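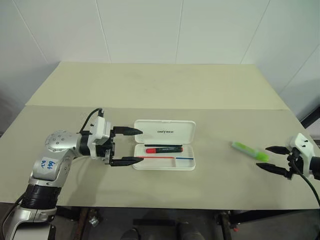 **FOR IMMEDIATE RELEASE**

**Nosura issues Stumora desk set specification for shared workplaces and study rooms**

**23 August 2026** – Nosura, the office and classroom supplies contractor, has published Stumora, a written specification for the pens, pencils and cases kept at shared desks. It sets out which writing implements belong at each position, how they lie in the case, and how the set is checked and refilled between users.

The specification applies to desks that are used by more than one person in the course of a day. It does not require a particular make of case or pen. Sites may apply it to stationery they already hold, including cases printed with a company or event name, provided that the case meets the construction requirements in the first section.

**Contents of the set**

A standard Stumora set consists of a rigid plastic pencil case with a hinged lid, a fine black pen, a capped marker, a red-and-blue pencil and a highlighter. The pen, the marker and the pencil are stored in the case. The highlighter is issued with the set but lies on the desk surface to the right of the case during working hours, and is returned to the supply drawer at close.

Inside the tray, the implements lie lengthwise in a fixed order. The pen is placed at the back, nearest the lid. The marker occupies the middle position. The red-and-blue pencil is placed at the front. They are not stacked, and nothing else is stored with them. Erasers, clips and loose leads are excluded from the standard set and may be ordered separately.

The red-and-blue pencil was retained after consultation with users who mark up drawings and delivery notes by hand. Red is used for corrections and blue for queries. A single two-ended pencil takes the place of two separate ones in the tray and leaves the marker enough clearance to be lifted out by the barrel instead of the cap.

"Most of the complaints we logged concerned caps," said Nusrat Talukder, product manager at Nosura. "A marker gets picked up by its cap, the cap comes off in the hand and the barrel drops back into the tray. The fixed order and the spacing deal with most of that. The rest is a matter of pressing the cap home before the marker goes back."

**Case requirements**

The case must stand flat on the desk when open, with the lid remaining upright without support. Soft zipped cases and roll-up cases are outside the specification. The tray must be long enough to take an unused pencil without angling it, and deep enough for the marker to lie below the rim when the lid is shut.

Light-coloured plastic is preferred for the tray, as ink marks are found more readily at inspection. Printing on the lid is permitted. Adhesive labels inside the tray are not, on account of the residue left when they are replaced.

Cases are wiped at each weekly check with a damp cloth and mild detergent. Solvent cleaners should not be used on printed lids.

**Desk position**

Stumora places the case on the front part of the work surface, parallel to the front edge, with the lid hinge towards the rear. Where a desk top is made up of a front and a rear panel, the whole set is kept on the front panel. Pens left across a join tend to roll along it, and graphite and ink collect in the gap, where they are difficult to remove. Rear panels should be included in the weekly wipe-down, as they pick up smudges from hands and sleeves even where nothing is stored on them.

The highlighter has no marked position. Earlier drafts specified a printed outline on the desk, but this was withdrawn when users reported that it served no purpose once papers had been laid over it.

**Trial results**

The specification was tested in May at six sites operated by Gavau, which runs study rooms and shared drawing offices. The trial covered nearly 300 desks. Over the month, staff carried out 807 case inspections and recorded missing, misplaced, dried-out and broken items against each one.

Missing caps were the most frequent fault at the start of the trial and fell at every site. Pencils were the item most often misplaced, usually by being left on the desk at the end of a session. Highlighters were the item most often removed altogether, and the replacement schedule has been adjusted to allow for this.

"The check is quick once the order is fixed," said Rosângela Holanda, facilities lead at Gavau. "You open the lid and look from back to front. Before the trial our staff had to tip each case out to know what was in it."

One site asked for the tray order to be reversed so that the pen would be at the front. This was tried for a week and abandoned. The pen was taken more quickly, but the marker was then obstructed by the lid when lifted at an angle.

**Refills and supply**

Nosura will supply Stumora refills through its existing distributor, Mridha. Pens, markers, pencils and highlighters are packed separately, and sites reorder only the items they use. Complete sets, with an unprinted case, are available for new desks. Sites using their own cases should send one sample to Mridha before placing a first order so that the tray dimensions can be confirmed.

Red-and-blue pencils are supplied unsharpened. Both ends should be sharpened before issue. Pencils are withdrawn when they become too short to rest steadily in the tray, and may be used up in back-office areas.

"We have had questions about substituting a second highlighter for the marker," said Karthik Saha, who manages the account at Mridha. "The specification does not allow it at present. Customers who need it should raise it at review."

The first review of Stumora will consider the highlighter storage rule and a shorter tray for narrow desks. Comments from sites are accepted in writing through the Nosura customer desk.

**Availability**

The specification document and inspection sheet can be obtained on request and are free of charge to existing customers.

**Press contact:** Anwara Miah, Communications, Nosura

**Technical enquiries:** Gayan Hettiarachchi, Specifications, Nosura

**Ends**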